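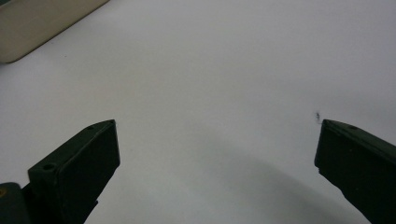 Products > Demonstration Tools > Hand-Held Grippers > Gindix Demonstration Gripper

Gindix Demonstration Gripper
Hand-held tool for recording manipulation tasks
Manufactured by Kuleo

14 shares | 3 comments

Overview

The Gindix Demonstration Gripper is a hand-held, two-finger tool for recording tasks that will later be taught to a robot arm. The operator holds the tool, carries out the task at an ordinary table, and the tool records what its camera sees together with the opening of the fingers. No robot is required during recording. The same fingers may be fitted to the matching Gindix arm-mounted gripper, so that the view and the contact surfaces are the same in the demonstration and in later operation.

Gindix is supplied to university laboratories, technical colleges and industrial research departments. It is sold as a complete station or as separate parts. Customers who already operate a remote-control station from Kuleo may add the hand-held gripper to it without replacing the recorder.

Fingers

The fingers are rigid and are molded in dark green matte plastic. Each ends in a flat, square-cornered pad. The matte finish limits reflections into the camera, and the dark color keeps the outline of both fingers distinct against a pale work surface, which is of use when recordings are reviewed or when finger position is to be estimated from video.

Small round mounting holes are provided in the top surface of each finger. Fingers are sold in pairs and should be replaced in pairs. A pair that has been opened out to its full travel leaves a wide, clear area between the pads, and objects up to 70 mm across can be grasped.

The standard pads are bare plastic. Ribbed and soft pads are offered as accessories. A customer who changes the pad type partway through a set of recordings should start a new set, and should note the pad type in the session record.

Camera and field of view

The camera is carried on the body of the gripper and looks forward over the fingers. Both fingers enter the picture from the bottom and remain in it at every opening, including fully open. The remainder of the view is given to the work surface and the objects on it. Objects set toward the far side of the work area may be only partly in view until the operator moves the tool toward them. Operators should therefore begin each demonstration with a short, slow approach.

Exposure and white balance are locked at the start of each session. The operator may lock them manually or allow the recorder to do so after a three-second settling period. They do not change during a recording, and a pale table may take on a cool or slightly gray cast as a result. This has no effect on the use of the recording for training, provided that the same setting is used throughout the set.

Recording by hand

To record by hand, the operator closes a hand around the grip and works the trigger with the first two fingers. Trigger travel is passed to the gripper fingers directly, and resistance at the pads can be felt at the trigger. Most operators reach a steady pace within one session. Kuleo recommends that a new operator complete nine practice demonstrations of the selected task before any are retained.

Each demonstration begins with the fingers open and empty. The operator presses the start key, waits for the tone, carries out the task once, returns to the open position and presses the key again. Demonstrations that are abandoned may be marked for removal with a long press. Marked recordings are not erased at the tool. They are moved to a separate folder at transfer and may be restored by the person responsible for the data.

Recording by remote control

The recorder accepts input from a second Gindix unit acting as a controller. In this arrangement the operator holds the controller unit, and a robot arm fitted with the arm-mounted gripper follows its motion and opening. Remote control is suited to tasks in which the reach or speed of the arm itself must be represented in the data, and to tasks carried out behind a guard.

Recordings made by hand and recordings made by remote control are stored in the same file layout. They carry a field that states which method was used. The two may be combined in one training set. Customers are advised to keep at least one complete set made by a single method for comparison.

Work surface and lighting

A plain, pale surface is recommended for first projects. White paper, a smooth table covering or the optional Merkport work mat is suitable. The surface should be wiped before each session. Small specks and pencil marks show strongly on a white ground, and a mark that stays in one place through a full set of recordings can be learned as though it were part of the task.

Lighting should be even and diffuse. Under overhead light, the gripper and the hand that holds it may cast a broad, soft shadow over the near part of the table. A shadow with no hard edges is acceptable. Where a sharp shadow falls across the object to be grasped, the light should be moved or a second diffuse source should be added. Direct sunlight on the work surface should be avoided.

Trays, parts boxes and device housings may be left at the sides of the work area if they will also be present when the robot carries out the task. Items that will not be present should be taken away before recording begins.

Specifications

Weight of hand-held gripper: 670 g
Fingers: two, rigid, dark green matte plastic
Maximum object width: 70 mm
Battery time in continuous recording: 3 hours
Connection to recorder: cable or wireless
Storage: removable card, supplied
Use: indoor only

The battery may be changed without ending the session. Recording stops during the change and must be restarted by the operator.

Contents of the standard station

One hand-held gripper with one pair of fingers
One recorder with power supply
One battery and charger
One removable card
One calibration board
One carrying case
Printed operating instructions

The arm-mounted gripper, the controller unit and the Merkport work mat are ordered separately. Mounting plates are available for common arm flanges, and the flange pattern should be stated at the time of order.

Calibration

The gripper is calibrated before shipment. Calibration should be repeated after any change of fingers, after a fall, and at the start of each new set of recordings. The procedure uses the supplied board and is carried out from the recorder menu. The operator opens the fingers fully, closes them fully, and then moves the tool slowly over the board until the recorder confirms that enough views have been taken. The result is saved with every recording that follows.

If the recorder reports that a finger cannot be found, the finger should be checked for dust or tape on its upper edges. Colored tape, labels and paint should not be applied to the fingers.

Care and maintenance

Fingers and pads may be cleaned with a damp cloth and mild soap. Solvents may dull or crack the plastic and are not covered by the warranty. The screws at the mounting holes should be checked monthly and tightened by hand with the driver stored in the case. Power tools should not be used.

Replacement fingers are normally held in stock. Worn pads should be replaced when the front corners are no longer square, as rounded corners reduce the grip on thin objects such as cards and washers.

Training and support

Operator training is provided through the Arabzadeh Training Center. The standard course covers calibration, recording by hand, recording by remote control and review of completed sets. It is given at the center or at the customer's site. The next open session at the center will be held on August 7, 2026. Places are assigned in order of registration, and customers who purchased a station in May or later may send two operators without charge.

Technical support is available to all registered customers. Requests should include the serial number of the gripper, the recorder software version and, where possible, one short recording that shows the fault. Recordings sent for support are used only to resolve the request and are deleted when it is closed.

Ordering

The Gindix Demonstration Gripper is supplied on written quotation. Educational institutions should state their status when requesting a quotation. A station may be borrowed for evaluation for up to 9 weeks, subject to availability. Shipping charges for evaluation units are paid by the customer in both directions.

The warranty period is two years from delivery and covers the gripper body, the recorder and the charger. Fingers, pads and batteries are treated as consumable parts.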